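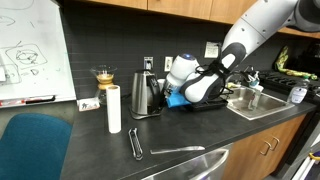

Awuor Wanyama said in the ferries thread that a week in Bavora without a car is fine as long as you stay on the harbour side, and that anyone staying up at the lighthouse end will spend the week waiting for buses. That was the first I had heard of it, so I am starting a new thread to ask properly.

A week in Bavora in March without a car: harbour or lighthouse end?

Posted by marram_m in Coast and Islands

We are two adults and my mother, who is 74 and walks well on the flat but not up hills or on loose stones. We have a week in March and want sea air, some easy walks and a few decent fish suppers. We are not bothered about swimming. None of us wants to drive on holiday, and the hire car quotes were silly anyway.

I have narrowed it down to two places. One is a ground floor flat two streets back from the harbour, no view, 410 euros for the week. The other is called Tavares and is out towards the lighthouse. It is bigger, has a terrace looking over the water and costs a bit less. On the map it looks like a twenty-minute walk into town along the coast road, but I have been caught out by maps before.

What I would like to know:

Is the coast road walkable for someone who doesn't like hills, and is there a pavement all the way?

Do the buses run properly in March? The timetable I found online is the summer one.

Are enough places open to eat in the evening, or should we plan on cooking most nights?

Is the boat over to Plolluvar running at that time of year, and is it worth a day?

I need to pay the deposit by Thursday, so quick replies are welcome even if they are short. I have already read the pinned guide but it seems to be written for July.

3 replies

pierhead_dora

Go for the harbour flat. I have stayed at both ends, though not at Tavares itself. A friend rented the house next to it.

The coast road has a pavement from the harbour as far as the petrol station. After that it is a painted line on the seaward side for the next stretch, and then nothing until you get to the lighthouse car park. Traffic is light out of season but it goes fast. There is one proper hill, just past the petrol station, and it is steeper coming back. I am in my fifties and I stop halfway. Twenty minutes is what it takes a fit person with no shopping. With your mother I would allow double and I would not do it after dark, as there are no street lamps past the last houses.

Buses: the 141 is the one you want. It goes from the bus station by the fish market, along the front and out to the lighthouse. In summer it is every half hour. In winter it drops right down and the last one back out leaves the harbour at 6.40 in the evening, or did when I was there. That rules out supper in town unless you take a taxi home. There are taxis but they need ringing beforehand, and on a Sunday you may be told no. The winter timetable normally runs until the clocks change, so check which side of that your week falls. They don't put it online but there is a printed copy in the glass case at the bus station and the tourist office will read it out to you over the phone if you ask.

Eating: on the harbour you will find four or five places open in March, fewer on Mondays and Tuesdays. The ones on the front with the big photo menus tend to be shut. Go one street back. The place with green shutters opposite the chandler's does a fish stew for two that feeds three, and they will do plain grilled fish for anyone who wants it. They open at seven and fill up with local people by half past, so be early or ring. At the lighthouse end there is a café in the car park that closes at four, and that is your lot.

I would still expect to cook two or three nights, mainly because of the weather. March can be lovely and it can also blow hard for three days, and you won't want to be walking about in it. The fish market opens at 8 and is finished by eleven. If you ask they will clean and fillet anything for you at no charge. Bread from the bakery on the square, veg from the covered stalls behind it. The small supermarket on the front is dear, but there is a bigger one behind the bus station that most visitors miss.

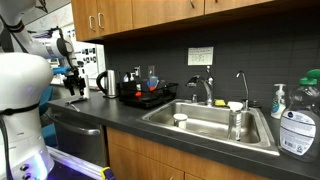
Whichever you take, write to the owner first and ask what heating there is. A lot of flats in Bavora are let mainly in summer and have one electric heater for the whole place. Ask if electricity is included too. Mine was not, and I had a bill at the end of the week that came to more than the train from the airport. Also ask for extra blankets in writing. Stone houses take a couple of days to warm through if no one has been in them since the autumn.

For flat walks, the promenade runs from the harbour wall to the far end of the town beach and has benches all along. From there a boardwalk goes on behind the dunes. It was being repaired last time I went and part of it was fenced off, so you may have to turn round at the bird hide. That is still an hour there and back at a slow pace. The harbour wall itself is flat and wide but has no rail on the outer side, so leave it alone on a windy day.

No idea about the boat, I get seasick.

ropewalk26

lighthouse every time, the sunsets are unreal. we went in august and never got bored of that terrace. you can get a bike from the shop by the station. wouldn't stay in town, noisy till two in the morning

Comment from marram_m: Thanks, but I can't see my mother on a bike. Is it noisy in March as well?

Comment from pierhead_dora: No. The bars that make the noise don't open until Easter.

slackwater

I can fill in the boat, as I work out of Bavora on and off and use it.

The Plolluvar boat is called the Fondness. She is a small wooden passenger boat with a cabin and an open deck at the back, and carries 26. From the start of March she goes on Wednesdays and Saturdays only, weather permitting, out at ten and back at three. In a strong wind from the south-west she doesn't go at all, and they decide at eight that morning. Don't buy tickets ahead. There is a board outside the hut at the landward end of the harbour wall and they chalk it up as soon as they know. If it says nothing by quarter past eight, ring the number on the door.

The crossing is fifty minutes and the first half is sheltered. The second half is not, so sit inside near the back if anyone is unsure. Boarding at Bavora is by steps, and at low water there are a good many of them and they are green at the bottom. The crew will give your mother an arm and they are used to it, but she should wear shoes with some grip. At Plolluvar you get off onto a pontoon, much easier.

Is it worth a day? In summer, yes without a doubt. In March I would say yes if the sun is out and you take your own food. The village has one shop, which opens when the boat comes in and shuts again when people have drifted off. The church is kept unlocked. There is a level track from the landing to the old salt pans which takes half an hour each way, and you will probably have it to yourselves apart from the wading birds. Past the salt pans the path goes up over rocks and I would leave that out. Toilets are behind the shop and the key is on a hook by the till, so go while the shop is open.

On the other question I agree with the first reply. I would add that the front streets of the harbour flood a little at the highest spring tides if there is wind behind them. Two streets back you are clear of it. Ask the owner of the harbour flat which street it is on, though. If it is the one that runs up beside the customs house, that is cobbled and quite steep for the first part, and you would be doing it every time you went out. The next one along, with the post office in it, is flat.

One correction to the bus information. The last 141 out on a Saturday is later, 9.15, so you could manage supper in town once in the week even from the lighthouse. It doesn't stop at every stop after seven. Put your hand out and make it obvious.

Comment from marram_m: Very useful, thank you both. I have asked the owner and it is the post office street. Heating is two radiators and electricity is included up to a limit. We will take the harbour flat. Does the fish market take cards?

Comment from slackwater: Two of the stalls do. Take cash for the others, and there is a machine inside the bus station. It was out of order for most of last winter but it is working now.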